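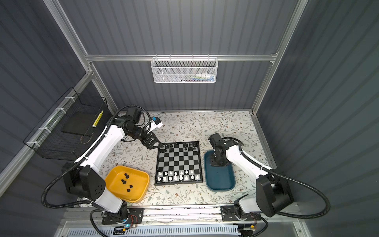 Vote by Mail in Stirkel County: Frequently Asked Questions

Who can ask for a mail ballot?
Any voter registered in the county. No reason is required. A request covers one election unless the standing request box is checked.

I moved within the county. Do I need to register again?
No, but the address on file must be updated before a ballot can be sent. Ballots are not forwarded by the post office. A move from Bumuta to Mazurek also changes your precinct and may change which local races you vote in.

How long does a request take?
Requests are handled in the order received. Allow four business days before the ballot is mailed, plus delivery time.
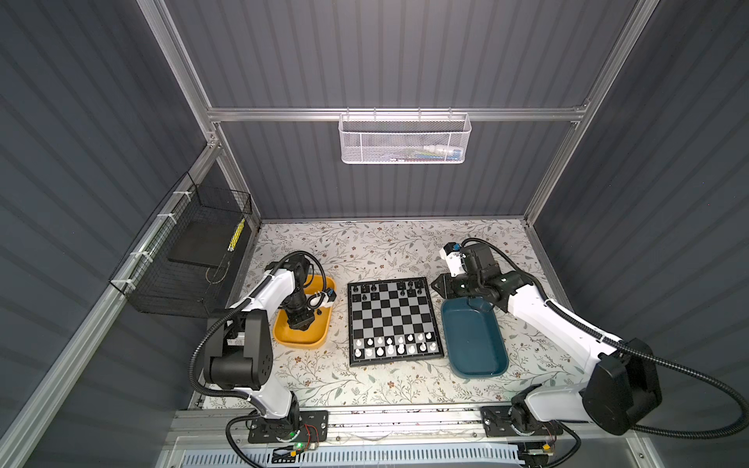

One voter from Mazurek wrote that the signature on file was from a first license and no longer looked anything like the current one, and asked whether the ballot would be thrown out. A mismatch does not void a ballot by itself. The office mails a notice with a signature form, and the ballot is held until the form comes back or the deadline passes. Voters may file a new signature at any time with Form 132.

Does the return envelope need a stamp?
No. Postage is prepaid on the return envelope only. Request forms sent by mail need regular postage.

Where are the drop boxes?
There is one at the county office in Bumuta and one at the Zadeo branch library. Both are locked at 8 p.m. on election day. Voters already in line at that time may still drop off a ballot. 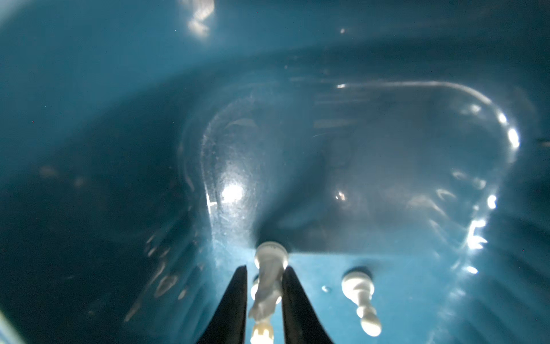
Can someone else return my ballot?
Yes, if that person lives in your household or is a close relative. The person must sign the outside of the envelope — your own signature is still required on the line above.

What if I make a mistake on the ballot?
Do not use correction fluid. Call extension 594 and ask for a replacement. The first ballot is canceled when the second is issued.

Can I vote in person after asking for a mail ballot?
Yes. Bring the unused ballot and hand it in at your polling place. Without it, you will be given a provisional ballot, which is counted once the office confirms that no mail ballot was received from you.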